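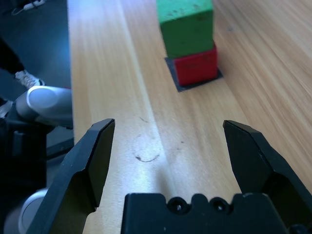
Colura Opens Lending Library for Household Tools in Former Barbosa Shoe Store

Members can borrow from a catalog of 900 items starting in December

Colura, a nonprofit that runs repair workshops and a monthly swap day, will open a tool lending library in the former Barbosa shoe store on Mill Street in December. The library will carry 900 items at opening, among them ladders, sanders, carpet cleaners, pressure canners, sewing machines and garden tools.

Membership costs $30 a year per household. Members may have up to five items out at one time. The standard loan is one week and can be renewed once if no other member has placed a hold. Late items are charged $1 a day.

The project grew out of a survey Colura mailed to homes in the area last spring. The group received 1,621 completed forms. The most common request was for a place to borrow tools that people need once or twice a year and have no room to store.

"We heard from a lot of renters," said Róisín Moriarty, director of Colura. "They wanted to hang shelves or fix a bike, and they were buying a drill for one job. Some of them told us they had given the drill away when they moved and then bought another one."

Most of the opening stock was donated. Electric items have been checked and tagged by Folke Bakke, a retired electrician who will manage the workroom. Anything that failed the check was repaired or sent for recycling. The library does not lend chain saws, nail guns or any tool that runs on gasoline.

"If a cord is damaged, tell us when you bring it back," Bakke said. "There is no charge for normal wear. We would much sooner hear about it at the desk than from the next person."

The catalog and hold system were set up by Naveo, a local software company, which will also maintain them for the first two years. Members can search the catalog from home or at the front desk. Pickup is in person only.

The library will be open in the afternoon from 2 p.m. to 7 p.m. four days a week, with the schedule posted at the door and in the catalog. The back room seats 44 people and will be used for evening classes. The first classes cover patching drywall, basic hand sewing and sharpening kitchen knives. Classes are free for members and $10 for others.

Tool donations are accepted at the side entrance on Cooper Lane during open hours. Items should be clean and complete. Colura is looking in particular for stepladders, clamps, tile cutters and hand trucks. It cannot take paint, batteries sold separately or large appliances.

To join, bring a photo ID and a piece of mail with a current address to the front desk. Members under 18 need a parent or guardian on the account.

Media contact: Yaryna Koval, Colura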